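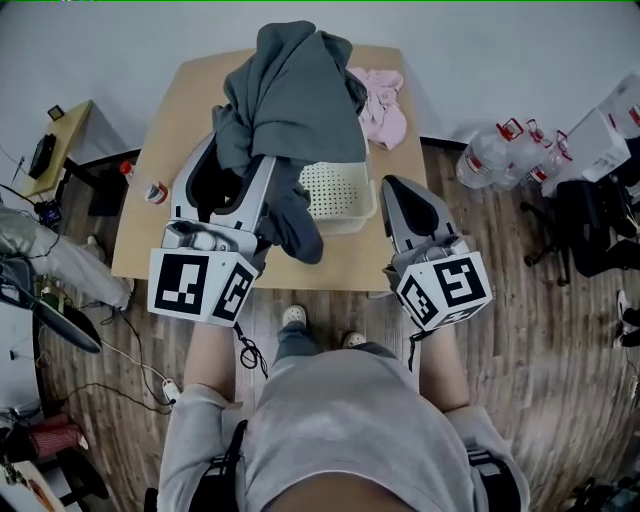
Kedemetti骑行旅行社现面向社会公开招募长途自行车旅行参加者。本次线路自Brasley出发,经Clustalbridge折向南行,终点为Từ,全程1721公里,历时55天,沿途以公路骑行为主,间有砂石路段及无人居住的干旱地带。线路对参加者的体能、装备及集体生活能力均有一定要求,请有意报名者通读本公告后再行提交材料。行李由个人自行携带,衣物应从简,骑行途中换洗条件有限,颜色以桌上那件深灰色衣物一类的深色为宜;宿营地休息时可着宽松卫衣和便于穿脱的洞洞鞋式便鞋,骑行时则须穿着包裹脚跟、可系紧的运动鞋或骑行鞋。

搜索 请输入关键词 搜索

一、线路安排

全程分为前后两段。前段由Brasley至Clustalbridge,道路较为平缓,村镇分布较密,住宿以旅馆及民宿为主,供参加者适应每日骑行节奏并调整车辆。后段由Clustalbridge至Từ,补给点间距明显加大,部分夜晚须在营地搭帐过夜,饮用水须在出发前备足。领队有权视天气、路况及队员健康情况调整当日里程或安排休整,参加者应予服从。

途中设有休整日,休整日不组织集体活动,参加者可自行游览,但须在领队处登记去向,并于当晚返回住宿地点。

Clustalbridge设中途汇合点。因工作或家庭原因不能参加全程者,可申请只参加前段或后段,申请时须在报名表中注明。同等条件下,优先录取全程参加者。

二、报名条件

(一)年满十八周岁,具有完全民事行为能力,持有有效旅行证件,且证件有效期覆盖全部行程。

(二)有多日连续骑行经历,能够在负重状态下完成整日骑行。仅有城市通勤经历者,建议先参加本社组织的短途活动。

(三)身体健康,无不宜长时间户外运动的疾病。录取后须提交医疗机构出具的体检证明。

(四)能够独立完成补胎、更换内胎、调整刹车及链条保养等基本维修。

(五)能够接受多人合住、露营及饮食简单等条件,尊重沿线居民的风俗习惯。

会使用沿途语言,或具备户外急救资格者,请在报名表中说明,并附相关证明。

三、装备要求

车辆由参加者自备,须为适合长途负重的旅行车或硬架山地车,装有后货架,轮胎应能适应砂石路面。电助力车因沿途充电条件所限,本次不予接纳。头盔、前后车灯、反光背心为必备物品,缺少任何一项者不得出发。

帐篷、睡袋、防潮垫及个人餐具由参加者自备;炊具、公用工具及集体药品由本社统一配置,由队员轮流携带。处方药请自行备足,并将药品名称及用法告知领队。

行前将安排一次装备检查。不符合要求的,应在规定期限内更换;逾期仍不符合者,本社有权取消其参加资格。

四、费用

报名时须缴纳报名费200元,用于材料审核及行前说明会,除本社取消活动外,不予退还。录取后另行缴纳团费,具体数额以录取通知所附清单为准。团费包括旅馆及营地住宿、集体早晚餐、领队服务、公用装备使用及意外伤害保险。

往返Brasley与Từ的交通费用、签证费用、个人车辆的托运及维修费用、休整日餐饮及个人消费,由参加者自行承担。

录取后因个人原因退出者,应以书面形式提出。已由本社代为支付且无法退回的费用,将从团费中扣除,余款原路退回。

五、人员配备

全队配领队2名,一名在队首负责引导,另一名在队尾负责收容,均有多次带领长途骑行队伍的经验。队伍不配备全程随行车辆,参加者如因伤病不能继续骑行,由领队协助联系当地交通及医疗机构,相关费用按保险条款办理。

六、报名办法

请填写报名表,并附以下材料:旅行证件资料页复印件、近期骑行经历说明、所用车辆的侧面照片、紧急联系人信息。骑行经历说明应写明时间、路线、每日里程及住宿方式,不必附游记。

材料可提交至Kedemetti骑行旅行社服务台,也可通过本社网站上传。报名截止日期为04/02/2022,逾期提交的材料不予受理。

材料审核通过者,将于二月内收到面谈通知。面谈以视频方式进行,内容包括线路理解、途中应急处置及个人健康情况。面谈结束后由本社统一发出录取通知,未录取者亦将收到书面答复。

七、其他事项

参加者应在出发前签署参加协议及安全责任书。途中擅自离队、酒后骑行、拒绝佩戴头盔或多次不服从领队安排者,本社有权终止其行程,所余费用按协议处理。

活动期间拍摄的照片及录像,本社如需用于宣传,将事先征得本人书面同意。报名材料仅用于本次招募,招募结束后按本社档案管理规定处理。

如遇入境政策变动、道路封闭或其他不可抗力,本社可推迟出发、变更线路或取消活动,并及时通知全体参加者。

本公告由Kedemetti骑行旅行社负责解释。

Kedemetti骑行旅行社 线路部

分享 55 评论 2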